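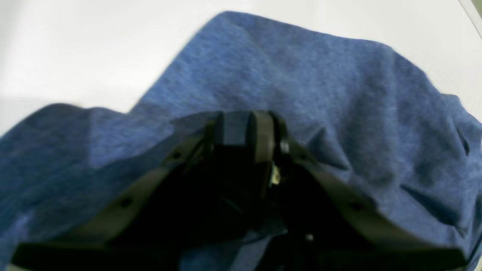

We have been working on next year's equipment budget for the folding cell since May, and the conversation finally got fun when we stopped talking about arms and started talking about fingers. The arm is the big number on the quote, so it gets all the attention, but the fingers are where cloth is won or lost. Look at how a soft piece of blue heathered fabric behaves around a gripper: it bunches, it creases away from the fingers in every direction, and it rides up over the outer edges of the mechanism. A steel bracket would never do that to you! So the first line in our plan is now "end of arm", and everything else gets sized after it.

Ngozi Isah put together the shopping list and I think it's the best one we've had. She asked three suppliers for quotes – Plarneck, Dedov and Vainio – and gave all of them the same bag of test garments, so we could compare the answers side by side. Plarneck came back with the fastest delivery at 7 weeks. Dedov wants 9 weeks but includes a spare set of fingers and a day of setup on our floor. Vainio is still working on its number, and we've told them we'd love to have it before the plan is locked.

A few things we learned that may help other sites planning the same kind of purchase:

Put finger pads in the yearly supplies budget, not the capital request. We set aside $800 for pads, screws and small parts for the first year. It's a small amount, but if it isn't written down somewhere you end up begging for it in the fall.

Ask what the quote leaves out. Two of ours left out the cable between the wrist and the controller, and one left out the mounting plate (a $200 part, and a very annoying one to be missing on the day the crate shows up).

Budget for garments too. Test shirts get stretched and washed and lost, and knits don't act like wovens at all. Buy a pile of the stuff you really plan to handle, in the colors you really plan to handle. Dark fingers over dark cloth, with deep shadow in between, is a hard picture for any vision software, and we'd like to find that out before we sign for lights. Temitope Briggs is pricing a second lamp for the side of the table and will add it as an option.

Leave time for people. The Osinex software license comes with training seats, and we want everybody on the early shift to get one, including the folks who have never touched a robot. They know more about how a T-shirt wants to fold than any of us in the planning group!

The draft plan is in the shared equipment folder now, with all the quotes attached. Please read it and send your comments to Ngozi by Aug 11, 2018. If your site has a gripper you love for soft goods, or one you regret buying, we want to hear about that most of all. Temitope is also happy to set up a call if you'd like to talk through the lamp question or the spare parts list.

Reading time: 3 minutes

You are receiving this newsletter because you signed up for equipment and planning updates. Unsubscribe at any time.

Contact us | Copyright 2018 | Back to top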